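Conserver les biscuits apéro et chips après ouverture (location en bord de mer)

Forum Entraide Maison > Cuisine et garde-manger > Conservation

Princess Ignacio
Posté le 8 juillet 2021

Bonjour à tous,

On loue une petite maison à Rulham pour l'été, à deux pas de l'eau, et c'est humide, mais humide... Le sel fait des blocs, les serviettes ne sèchent pas. Et surtout tout ce qu'on ouvre le soir est mou le lendemain midi. Chips, crackers, gaufrettes des enfants, tout y passe. J'ai essayé les pinces à linge, l'élastique, le paquet roulé bien serré avec un bol dessus. Pareil.

Pas de cave, pas de cellier, juste un placard au dessus de la plaque (mauvaise idée je pense, avec la vapeur) et un buffet dans le séjour. Le frigo est minuscule et déja plein.

Mes questions en vrac : faut-il tout transvaser dans des boîtes ? Est-ce que le truc du morceau de sucre marche ? Et peut-on rattraper un paquet ramolli ou c'est poubelle ? J'ai jeté 6 paquets la semaine dernière, ça m'énerve.

Merci d'avance, je repasse ce soir.

2 réponses

Wilfredo Lumanlan
Membre, 275 messages

Bonsoir Princess, même problème tous les étés chez mes beaux-parents, donc je réponds vite fait avec ce qui marche chez nous.

Déjà, sortir tout du placard au-dessus de la plaque. Tout de suite. Entre les pâtes et la bouilloire c'est un hammam là-dedans. Le buffet du séjour c'est mieux, porte fermée, pas contre le mur extérieur si vous avez le choix.

Ensuite les boîtes. Oui, mais avec un vrai joint. Les boîtes à clipser sur quatre côtés, ou un bocal à caoutchouc genre bocal à conserve. Les jolies boîtes en métal à couvercle simple ça ne ferme pas assez pour l'air marin. Nous on a des Zivinach achetées au marché, rien de luxueux, le joint se démonte et se lave. Bien faire sécher le joint avant de refermer !! Sinon vous enfermez l'humidité avec les gâteaux.

On laisse les chips dans leur sachet, sachet plié deux fois, pince, et le tout dans la boîte. Le sachet protège bien, il est fait pour. Transvaser en vrac ça les casse et la boîte sent l'oignon pendant un mois.

Et ne mélangez pas sucré et salé, ni surtout moelleux et croquant. Une madeleine à côté de crackers, la madeleine sèche et les crackers ramollissent.

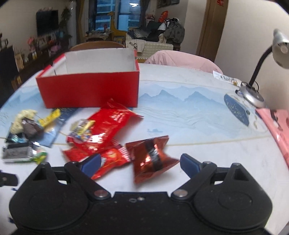

Page 27

Autre chose qui compte plus que la boîte à mon avis : le temps passé ouvert sur la table. Un apéro de deux heures dehors avec tout éventré, le soir au bord de l'eau, c'est déjà foutu avant de ranger. On ouvre un paquet, on verse dans un bol ce qu'on va manger, on referme. Le bol, ce qui reste, on ne le remet JAMAIS dans le paquet. Et on trie tout de suite les emballages vides, sinon on retrouve trois biscuits oubliés au fond, et les fourmis les trouvent avant vous.

Le sucre : bof. Ça prend un peu d'humidité, un morceau dans une petite boîte pourquoi pas, faut le changer souvent. Le riz cru dans un petit sachet de tissu, un peu mieux, à passer au four de temps en temps pour le sécher. Pour la salière par contre le riz c'est très bien.

Pour rattraper : four à 150, plaque, une seule couche, cinq minutes pour les crackers et les chips, surveillez. Ils sortent encore souples et redeviennent croquants en refroidissant, donc ne prolongez pas parce que ça à l'air mou. Laisser refroidir complètement avant la boîte. Pas le micro-ondes pour les biscuits, chez moi ça fait du carton. Les gaufrettes fourrées, laissez tomber, la crème fond. Chez nous elles finissent écrasées sur une glace.

Évidemment si ça sent le rance ou le vieux gras, le four n'y fera rien, poubelle.

Bon courage

Dela Peña
Nouveau membre

Achetez des petits paquets. Plus cher au kilo mais vous jetez moins. Sinon congélateur, les chips ça se congèle tres bien et ça se mange presque direct.

Princess Ignacio
Auteur du sujet

Merci à vous deux ! Placard vidé, tout est dans le buffet. J'ai fait le four pour les crackers, six minutes chez moi (vieux four), impeccable. Pas trouvé de Zivinach ici mais le bazar de la place a des bocaux à caoutchouc, j'en ai pris deux grands. Le congélateur c'est un tiroir avec des glaçons dedans, donc non pour les chips.

Wilfredo, le riz dans le tissu, vous en mettez combien pour un grand bocal ?

Wilfredo Lumanlan
Membre, 275 messages

Deux cuillères à soupe, bien nouées. Une vieille chaussette fine d'enfant (propre) fait l'affaire.

Sujet vu 583 fois. Signaler un message | Retour à la rubrique Conservation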